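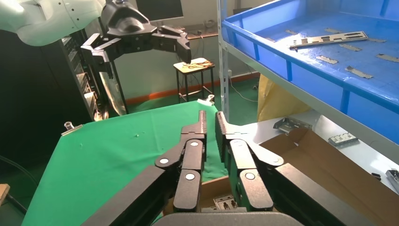
Brackets in the box, brackets on the shelf, strips in the tray: sorting at the Druda workshop in Wosirdale.

The bracket problem at Druda began with a bargain. A shelving supplier was clearing out its back room, and the workshop came home with 1167 pieces of punched metal, mixed, in sacks. Some were brackets. Some were little flat strips that might once have held a label or a hinge or somebody's hopes of a tidy garage. The members planned to sort them over a weekend and use them for everything.

That was two winters ago. Druda has 28 members, each paying 60 dollars a month for the use of the machines, and every one of them has at some point discovered an urgent need to be at the other end of the building when the sacks came out.

So they are building a robot to do it. The project is called Retetti, a name that won a vote by a margin still under discussion, and it has now taken up far more evenings than the sorting ever would have. I mentioned this on my first visit. It was received the way you might receive news of the weather.

The idea is simple enough to fit on the whiteboard, where it has been fitted several times. Long brackets go one way, short ones another, strips stay in the tray until someone decides what a strip is for. The arms reach over, the fingers close, the part moves. Each of those clauses has its own shelf of abandoned drafts. The fingers in particular have been a trial. A flat strip lying on a flat surface offers a gripper almost nothing to hold, and the early attempts mostly pushed strips around like a toddler with peas.

Cloth helped. Green cloth went over the table in December, clamped at the corners, and it gave the metal somewhere softer to sit. It also wrinkles, and a wrinkle is a small mountain range if you happen to be a strip. 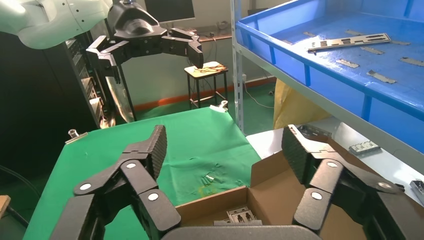 Thodoris Tsakiris would like it known that he was against the cloth from the start. Put down rubber, he says, or foam, "or a sheet of anything that stays where you left it," and quit blaming the fingers for the laundry. He also thinks the strips should go straight in the trash, but he accepts that this would leave the robot with very little to live for.

The foam camp is growing. Tamošiūnaitė, the hardware store down the street, has promised a roll at cost, and there is a line in the logbook dated 2021-10-20 that reads, in full, "foam???" I take this as progress.

Meanwhile the team has gone after the other end of the job, the part where things get put down. Picking up a bracket is a triumph. Letting go of it in a sensible place, facing a sensible way, turns out to need a second round of programming and a good deal of tape.
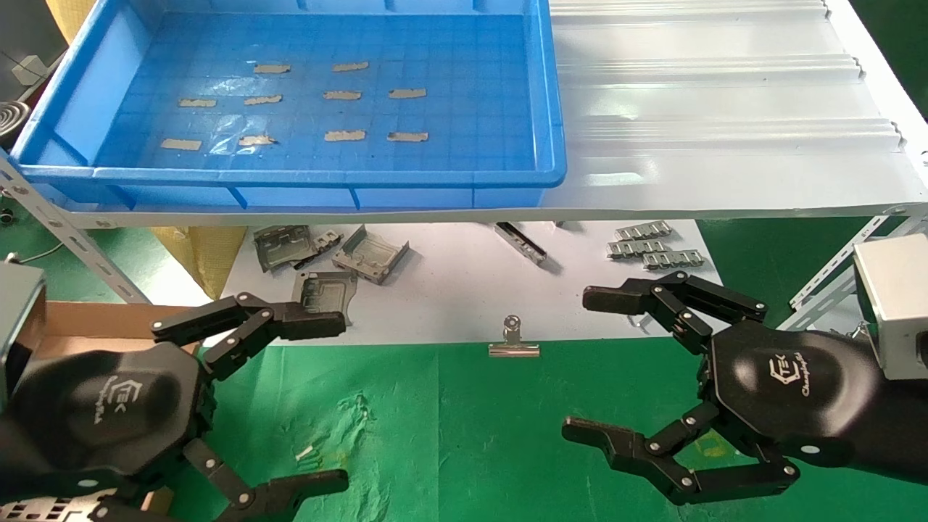 The target is 30 seconds a part, start to finish, with no human leaning in to help. The leaning in is the hard habit to break. I watched grown adults sit on their hands, and I did it myself, because when a finger stalls a hair short of a piece of metal you want very badly to nudge the thing over.

Whether anyone will need the brackets afterward is a separate matter. There has been talk of using them for shelves, and the shelves would be for storing the brackets. In the meantime the supplier has called again. It has another back room, and Druda has asked for photos.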